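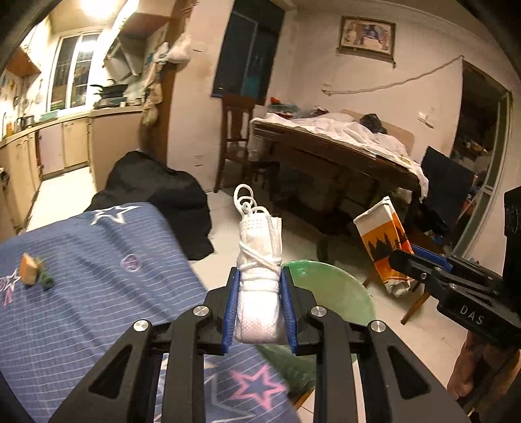
섬유수출 게시판 > 업계 동향 > 소규모 봉제업체의 응원용품·깃발 수출 전망

제목: 행사용 깃발 봉제, 중소업체의 수출 품목으로 지속 가능한지에 대한 의견을 구합니다

작성자: 직물과장
게시판 회원 여러분께 문의드립니다. 당사는 대구 인근에서 폴리에스터 원단을 재단·봉제하는 업체로, 그동안 테이블보와 커튼 안감을 주로 납품하여 왔습니다. 최근 아일랜드 소재 수입상 Pargate로부터 지역 체육대회용 깃발과 어깨띠를 정기적으로 공급할 수 있는지 문의를 받았습니다. 담당자는 Gobnait Nic Aodha 씨이며, 1차 발주 수량은 300장, 이후 분기별 추가 발주를 검토한다는 내용입니다.

내부 검토 과정에서 의견이 나뉘었습니다. 영업 부서는 기존 설비로 대응이 가능하다는 입장이고, 생산 부서는 소량 다품종 주문이 주력 라인의 가동률을 떨어뜨린다는 입장입니다. 유사한 품목을 취급하신 경험이 있는 분들의 고견을 부탁드립니다. 회신 기한은 금요일까지입니다.

답글 1
작성자: 부산포워더
물류 측면에서만 말씀드리겠습니다. 300장 규모라면 해상 혼적으로 진행하실 가능성이 높은데, 이 경우 도착지 창고료와 서류 비용이 운임 본체보다 크게 나오는 사례가 적지 않습니다. 견적을 받으실 때 도착지 비용을 반드시 별도 항목으로 요청하시기 바랍니다. 인도 조건을 어떻게 합의하셨는지도 알려 주시면 보다 구체적인 답변이 가능합니다.

답글 2
작성자: 직물과장
답변에 감사드립니다. 인도 조건은 아직 확정되지 않았습니다. 상대방은 관세 지급 인도를 희망하고 있으나, 당사는 본선 인도를 제안할 예정입니다.

답글 3
작성자: 원단사랑방
관세 지급 인도는 수락하지 않으시는 편이 좋겠습니다. 당사는 과거 같은 조건으로 어깨띠를 납품하였다가 현지 부가가치세 처리 문제로 수개월간 정산이 지연된 바 있습니다. 첫 거래에서 그러한 부담을 공급자가 전부 지는 것은 적절하지 않다고 판단합니다.

품목 자체에 대해서도 회의적입니다. 행사용 깃발은 수요가 특정 시기에 집중됩니다. 당사의 경우 June 선적분, 즉 6월 물량이 연간 매출의 대부분을 차지하였고, 나머지 기간에는 전담 인력을 유지할 근거가 없었습니다. 결국 해당 라인을 정리하였습니다.

답글 4
작성자: 미싱삼십년
위 의견에 일부 동의하지 않습니다. 계절 편중은 깃발만의 문제가 아니며, 커튼 안감 역시 이사철에 따라 주문량이 크게 변동합니다. 중요한 것은 비수기에 같은 설비로 무엇을 생산할 수 있는가입니다. 당사는 깃발 주문이 없는 시기에 에코백과 현수막 마감 작업을 수주하고 있으며, 라인 전환에는 하루면 충분합니다.

또한 봉제 난이도가 낮다는 점도 고려하셔야 합니다. 가장자리 이중 박음질과 깃대 주머니 처리만 안정되면 신규 인력도 짧은 기간 내에 투입할 수 있습니다.

답글 5
작성자: 원단사랑방
난이도가 낮다는 것은 경쟁자도 쉽게 진입한다는 의미입니다. 실제로 당사가 마지막으로 참여한 입찰에는 7개 업체가 참가하였고, 낙찰 단가는 당사의 원단 매입가와 큰 차이가 없었습니다. 미싱삼십년 님께서는 단가를 어느 수준으로 유지하고 계신지 궁금합니다.

답글 6
작성자: 미싱삼십년
거래처와의 관계상 단가 공개는 어렵습니다. 다만 당사는 공개 입찰에는 참가하지 않습니다. 주문 제작 위주로 운영하며, 현재 등록된 도안이 301종입니다. 도안별 최소 수량을 낮게 받는 대신 제판비를 별도로 청구합니다. 대량 생산국 업체들이 꺼리는 구간이므로 가격 압박이 상대적으로 덜합니다.

답글 7
작성자: 염색공단주민
염색 및 날염 부분에 대하여 의견을 드립니다. 옥외용 깃발이라면 일광견뢰도 기준을 계약서에 명시하셔야 합니다. 기준이 없으면 변색 클레임이 제기되었을 때 방어할 수단이 없습니다. 시험 성적서는 원단 롤 단위가 아니라 날염 로트 단위로 확보하시기를 권합니다.

날염 외주처로는 Plamotex와 Macedo 두 곳을 이용한 경험이 있습니다. Plamotex는 납기가 정확하나 소량 할증이 있고, Macedo는 할증이 없는 대신 색상 교정을 한 차례만 제공합니다. 상대방이 단체 고유 색상을 지정하는 경우라면 전자가 무난하다고 봅니다.

답글 8
작성자: 부산포워더
한 가지 덧붙이겠습니다. 깃발과 어깨띠는 품목분류가 서로 다르게 적용될 수 있습니다. 한 송장에 일괄 기재하지 마시고 항목을 분리하시기 바랍니다. 원산지 증명도 원단 수입 여부에 따라 판정이 달라지므로 관세사 확인이 필요합니다.

답글 9
작성자: 직물과장
상세한 답변에 깊이 감사드립니다. 당사 원단은 국내 제직분과 수입분이 혼재되어 있어 해당 사항을 관세사에게 문의하겠습니다. 추가로 여쭙습니다. 포장과 관련하여 상대방은 깃발을 한 장씩 말아 끈으로 묶은 상태로 납품하기를 요청하였습니다. 이 작업을 별도 공임으로 청구하는 것이 업계 관행에 부합하는지요?

답글 10
작성자: 미싱삼십년
별도 청구가 일반적입니다. 접어서 비닐에 넣는 작업에 비하여 시간이 배 이상 소요되며, 기계화도 쉽지 않습니다. 당사는 포장 공임을 견적서에 독립 항목으로 기재하고, 매듭 방식까지 견본으로 합의한 후 착수합니다.

답글 11
작성자: 원단사랑방
이 점은 저도 동의합니다. 다만 포장 공임을 청구하면 상대방이 현지에서 직접 처리하겠다며 해당 항목을 삭제하는 경우가 많습니다. 그럴 경우를 대비하여 공임이 빠진 단가로도 채산성이 유지되는지 미리 계산해 두시기 바랍니다.

답글 12
작성자: Rirkari_무역팀
당사도 Pargate와 거래한 실적이 있어 참고로 말씀드립니다. 대금 지급은 지연 없이 이루어졌습니다. 다만 견본 승인 절차가 길었으며, 승인 후에도 깃대 주머니 폭을 변경해 달라는 요청이 있었습니다. 승인 견본에 양측이 서명하고 이후의 변경은 유상으로 한다는 조항을 두시는 것이 바람직합니다. 당시 당사의 출고 수량은 399장이었고, 추가 발주는 이듬해에 이루어졌습니다. 분기별 발주를 전제로 인력을 충원하시는 것은 신중히 검토하시기 바랍니다.

답글 13
작성자: 원단사랑방
제가 우려한 부분이 바로 그것입니다. 추가 발주 '검토'라는 표현에는 구속력이 없습니다.

답글 14
작성자: 미싱삼십년
구속력이 없다는 점은 맞습니다. 그렇다고 첫 거래부터 연간 물량 보장을 요구하면 응할 수입상이 많지 않습니다. 충원 없이 기존 인력으로 1차분만 소화해 보시고, 실제 공임을 집계한 뒤에 재협상하시기를 권합니다.

답글 15
작성자: 직물과장
여러 의견을 종합하여 내부에 보고하였습니다. 1차분에 한하여 본선 인도 조건과 선금 조항을 포함한 견적을 제출하기로 하였으며, 포장 공임은 독립 항목으로 기재하겠습니다. 생산 부서의 반대 의견이 남아 있어 라인 배정은 아직 결정되지 않았습니다. Plamotex의 소량 할증률을 알고 계신 분이 있으시면 쪽지로 알려 주시기 바랍니다.

답글 16
작성자: 염색공단주민
쪽지 드렸습니다. 할증률은 색도 수에 따라 달라지므로 도안을 먼저 확정하신 후 문의하시기 바랍니다.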